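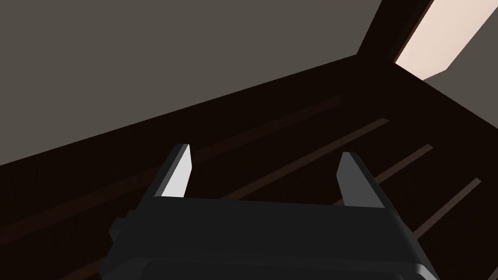
Dundberg presenta Nouri, módulo de teleoperación para tareas de cocina simuladas

19 de agosto · Lectura: 1 min

Dundberg ha publicado Nouri, un módulo que registra demostraciones por control remoto en entorno simulado. El operador guía la pinza de mandíbulas paralelas y el sistema guarda la trayectoria y la apertura de los dedos. La primera entrega reúne 355 demostraciones de 8 tareas.
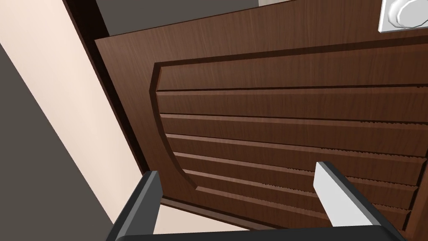
Categoría: Robótica y simulación

Las puertas de armario con pomo exigen orientar la pinza antes del contacto. «Grabamos también la corrección del operador», señala Suleiman Haruna, responsable técnico. La integración con Ovorari está prevista para una versión posterior.

Contacto de prensa: Dae-han Yeon · © Dundberg · Volver arriba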